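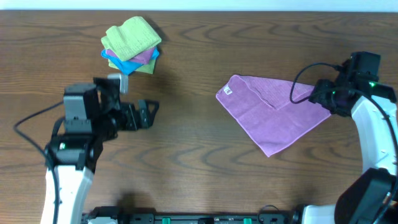 Omadier two-arm bench: one towel in the right gripper, folded ones at the back left.

Omadier two-arm folding bench
Supplied and set up by Wadlow, Fluvdale
Price on application. Delivery 8 weeks from order.

We sell this bench and we talk a fair number of people out of it. If you run a laundry and want towels folded faster than your staff fold them, buy a folding machine. They are dull, they are quick and there is a healthy second-hand market. The Omadier is two small arms on a shared rail, meant for teams who want to find out whether two-handed cloth work can be automated for their own goods. That is a research cost and should sit in the budget as one.

What you get
Two white arms with black parallel grippers, the mounting rail, cabling, power supplies and a basic software licence for one computer. The computer is extra. So is the table, which surprises people.

What the brochure says about cloth
The brochure says the arms "handle textiles with confidence". We would leave the confidence out of your business case. A towel gives you very little to hold. Pick up a corner and the rest slumps, pinch it in the middle and you get creases running out in every direction, and the software then has to make sense of a shape it may never have met. Thin terry and microfibre are a fair place to start. We have yet to see a bath sheet done in a way we would want to pay for.

The view from a wrist camera is worth asking for in any demonstration, ours or anybody else's. A wide shot makes most folding look tidy. Up close you can see how much fabric is really between the fingers and how much has bunched up in front of them.

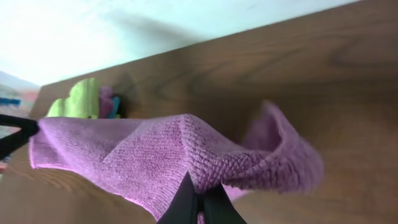
Running costs
Put these on the same sheet as the purchase price:
Spare finger set: £200. Order one with the bench.
Replacement wrist cable: price varies with length, so ask. The cables hang in loops outside the arms and can catch on whatever you leave at the sides.
Annual support from Wadlow: £500. Covers phone and email. Visits are charged separately.
Sample cloths: your own, please, and washed as often as the real ones. New towels behave better and will flatter the result.
Somebody's time. This is the big one and it never appears on a quote. A bench like this needs a person beside it who can reset it, re-teach it and put the towels back.

The table
Any flat, solid table deep enough for the rail and a full spread towel will do. Ours has a strong wood grain and a bit of a shine. It photographs nicely and I would not choose it again. Reflections and arm shadows both end up in the wrist camera's picture, and busy grain is one more thing for the software to ignore. Plain matt, in a colour that none of your towels are, is what we now put in quotes. Check it under the lights you will be working in - daylight at ten in the morning is a different room from the same place in November at four.

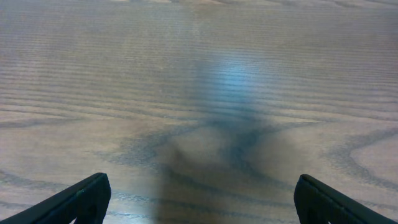

One arm or two
You can buy a single arm on a short rail for a good deal less. For picking cloths out of a tub or dropping them on a pile, take the single and keep the change. The second arm earns its place when a cloth has to be held at both ends and pulled straight, and it brings a second set of everything that can go wrong. Setup takes longer too, as the grippers have to agree on where each other are. If your task list has no step that needs two hands, be suspicious of anyone who quotes you for two, including us.

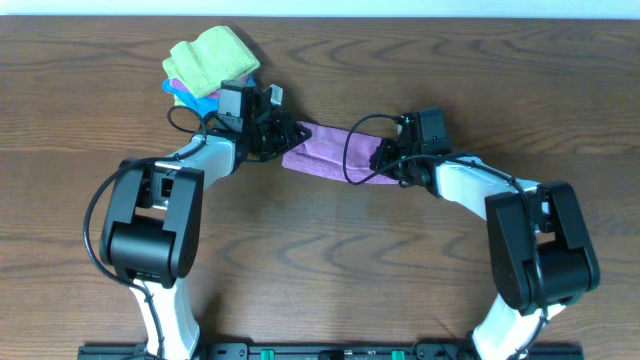

Before you order
Send us 20 pieces of whatever you want folded, mixed, with the awkward ones left in. We run the lot and send you the full recording at normal speed, drops and all. Time it yourself. Then time a person.

Ask the same of other suppliers. Chiang make a comparable bench and it may suit you better if you already use their controller. If a supplier will only show you a speeded-up clip of one towel, you have learned something useful for free.

A buyer's budget should also hold back enough to stop. Set a date, decide what result would count as good enough, and write both down before the crate arrives. We take benches back in working order, less the cost of finger wear and carriage.

Quotes and trial runs: Stefaniia Dovhaniuk, Wadlow, Fluvdale. Please say what the cloth is, its size, and who will be looking after the bench.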